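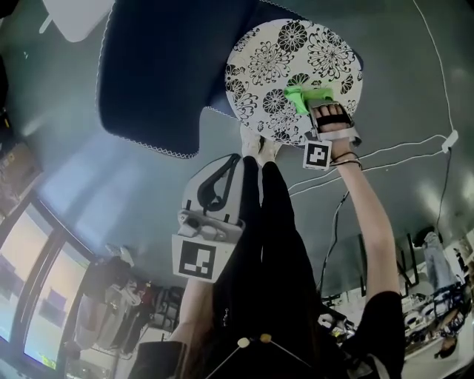 Pressing a green cloth on a round cushion, with a hand-held gripper on each arm.

How to find out whether a machine could do your folding

People write to me most weeks to ask when they can buy a robot that does the laundry. My answer has been "not yet" for so long that I could have it printed on a tea towel, which the robot would then fail to fold. A better answer is to test the job yourself. You need a cloth, something soft to work on, an evening, and a willingness to be bad at a thing you have done well since childhood.

The method below is the one we use at Unanness before we agree to look at anybody's chore. It works for a kitchen drawer and it works for a packing bench. I'll use cloth throughout, as cloth is where most hopes go to die.

What you need

A pair of hand-held grippers, the sort with two jaws that you work with your own fingers. If you can't borrow a pair, kitchen tongs will do for everything up to step 4. Salad tongs are too long and you will spend the session apologising to the furniture.

One plain cloth in a bright colour. White on white is hard for cameras and no fun for you either.

A cushion, and then later a hard table. Start on the cushion. It gives under pressure, which lets clumsy jaws get beneath an edge.

A notebook. Ingeborg Camenzind, who taught me this, uses the backs of envelopes and has never lost one. I have lost two notebooks.

Step 1. Do the job by hand, slowly

Fold the cloth in half, then in half again, and write down each thing your hands do. Most people write "fold it". Try again. You pinched a corner, slid a finger under, let go with one hand to smooth, caught the far corner as it slipped, and gave the whole thing a pat at the end. The pat goes in the notebook. It is doing more than you think.

Step 2. Take away your fingers

Now do it again with the grippers or tongs. Leave your wrists and elbows free, as any decent arm has those. What you have lost is the feel in your fingertips and three fingers' worth of fuss on each hand.

You will find that picking up one layer is the hard part. The jaws take two layers, or none, or the cushion cover. Press down first, drag the cloth a little towards you so that it rucks up, and pinch the ruck. Everyone discovers this within ten minutes and feels very clever.

Step 3. Take away your common sense

Have a friend drop the cloth in a heap while you look elsewhere. Then say out loud where you mean to grip before you move, and go there even if you change your mind halfway. It is a fair imitation of a machine that makes a plan and sticks to it. Good systems look again as they go and correct themselves, so allow one change of mind per fold if you are feeling generous.

Heaps are where the sales videos tend to go quiet. A cloth laid flat and square has more or less been folded already, by whoever laid it flat. Watch for that person. They are often the most skilled worker in the building.

Step 4. Do it 100 times

I mean it. Split it over several evenings and put the radio on. Mark each try as good, poor or failed, and decide what those words mean before you start. At Jolton they counted a fold as good if it would go in the drawer, which I thought was lax until I saw my own drawer.

Note what went wrong each time in three or four words. "Took both layers." "Lost corner." "Dropped, swore." Patterns show up early, and the same two or three faults will usually fill most of the page.

Step 5. Change one thing

Move from the cushion to the hard table. Swap the cloth for a thicker one. Turn off the big light and work by the lamp. Change only one of these at a time and repeat a short run of tries.

If your results fall apart when the lamp goes on, so will a machine's, and probably sooner. Homes change all day long. A shop floor can be made to hold still, which is why the chores that have gone over to machines are nearly all in places with painted lines on the ground.

Step 6. Work out what a failure costs

A dropped flannel costs nothing. A dropped gravy boat costs a gravy boat and a conversation. At the Preveck bench the towels came through at 500 a shift, and one bad fold in ten meant 50 to be done again by a person who could have been folding in the first place. The machine was also slower than she was. She was very nice about it.

Reading your results

If you managed the job easily in step 4 and still managed it in step 5, a machine has a fair chance at it now, given enough practice runs to learn from. Wiping a flat surface often lands here. So does moving boxes of one size.

If you managed step 4 but not step 5, it can be done in a tidy corner with somebody nearby. Yousafzai's towel station sits in this group, and has done since October, with a stool beside it for the somebody.

If you couldn't do it with grippers at all, put the brochure down. Fitted sheets live here. I've had my own go at them with both hands, all ten fingers and a university education, and I would not like my score published.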